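Mithelfende gesucht: zwei Paar Hände (gern auch mehr) für unseren neuen Raum in Zultow

Ihr Lieben, jetzt ist es so weit, ich brauche Leute! Seit Januar liege ich allen in den Ohren mit diesem Raum, und nun habe ich tatsächlich den Schlüssel in der Tasche. Der Burka-Treff bekommt endlich ein eigenes Zimmer, und ich suche Menschen, die Lust haben, es mit mir einzurichten und danach auch ein bisschen in Schuss zu halten. Wer schon mal im alten Keller in der Drasta dabei war, weiß, warum ich mich so freue: Da unten gab es ein Lüftungsgitter und einen Geruch nach Kartoffeln, und wenn mehr als fünf Leute kamen, mussten die Jacken auf die Treppe.

Für alle, die uns nicht kennen: Wir sind ein offener Treff zum Schreiben, Zeichnen und Sprachenüben. 117 Leute stehen inzwischen auf der Mailliste, zu den Abenden kommen meistens viel weniger, und das ist auch gut so, sonst würde kein Mensch mehr zu Wort kommen. Jede Gruppe plant ihre Abende selbst, ich kümmere mich um den Kalender, den Tee und ab sofort eben auch um den Raum.

Der Raum ist hell, und zwar richtig. Weiße Wände, helle Decke mit einer langen Leuchtstoffröhre, brauner Holzboden, ein Fenster mit dunklem Rahmen. Ich habe mich sofort in den Boden verguckt! Ein kleiner weißer Tisch steht hinten an der Wand und ein Whiteboard lehnt auch schon da. Das wollen wir aufhängen, falls die Wand es hergibt, sonst bekommt es einen festen Platz, an dem keiner darüber stolpert.
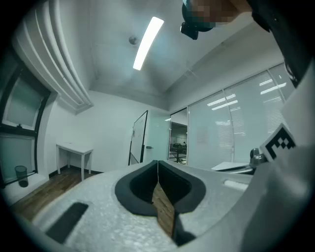

*Unser neuer Raum in Zultow, mit Fenster, Tischchen und dem Whiteboard an der hinteren Wand.*

Was zu tun ist? Eine ganze Menge, aber nichts davon ist Hexenwerk:

- Tische und Stühle aus dem Keller herüberbringen (es sind zwei Straßen, ich habe einen Handwagen)
- den Boden wischen, und bitte nur nebelfeucht, Holz mag keine Pfützen
- Fenster putzen, innen und außen
- eine Sitzordnung ausprobieren, bei der alle das Whiteboard sehen können
- Regale aufbauen und Bücher einsortieren, bisher 51 Wörterbücher und ein Haufen Skizzenblöcke
- einen Platz für Wasserkocher und Tassen finden, weit weg vom Papier

Ihr müsst nichts davon gelernt haben. Schön wäre es, wenn wenigstens eine Person dabei ist, die schon mal in eine fremde Wand gebohrt hat und danach noch mit den Nachbarn sprechen konnte. Ich selbst kann sehr gut Kisten beschriften und halte auch gern die Wasserwaage - beim Bohren bin ich raus. Wer nicht schwer heben kann oder mag, ist genauso willkommen, die Bücher sortieren sich ja auch nicht von allein.

Danach suche ich außerdem 2 Leute, die längerfristig mitmachen. Gemeint ist eine Art Raumdienst: vor den Abenden aufschließen und lüften, nachher die Stühle zurückstellen, Papierkorb leeren, Whiteboard abwischen (und zwar mit dem Lappen, nicht mit dem Ärmel, ich schaue da niemanden an). Das sind ungefähr 12 Stunden im Monat, die ihr euch untereinander aufteilen könnt, wie es passt. Bezahlen kann ich das leider nicht. Fahrkarten innerhalb von Zultow erstatten wir gegen Beleg, und beim Einrichten gibt es mittags Suppe und Brot von der Bäckerei Kaczmarczyk gleich um die Ecke. Die Mohnschnecken dort sind übrigens sehr zu empfehlen, aber die kauft sich bitte jeder selbst, sonst bin ich arm.

Mitbringen solltet ihr feste Schuhe, Kleidung, die Staub verträgt, und wer hat, gern einen Akkuschrauber. Lappen, Eimer und Putzmittel stelle ich. Wegen der aktuellen Lage arbeiten wir in kleinen Grüppchen, bei offenem Fenster und mit Maske, wenn es enger wird. Meldet euch also bitte vorher an und kommt nicht einfach vorbei, auch wenn ich mich sonst über Überraschungsbesuch immer freue!

Schreibt mir am besten über das Formular vom Treff oder steckt mir einen Zettel in den Briefkasten am alten Keller. Ich brauche nur euren Namen, eine Telefonnummer und zwei, drei Worte dazu, was ihr gern machen würdet und ob ihr eher vormittags oder nachmittags könnt. Die Termine stimme ich dann mit allen zusammen ab. Wenn ihr beim Raumdienst einsteigen wollt, schreibt das bitte gleich dazu, dann zeige ich euch bei der Gelegenheit auch Sicherungskasten und Schlüsselkästchen.

Und falls jemand noch ein paar Stühle übrig hat: Farbe egal, Hauptsache sie wackeln nicht.

26. Juni 2020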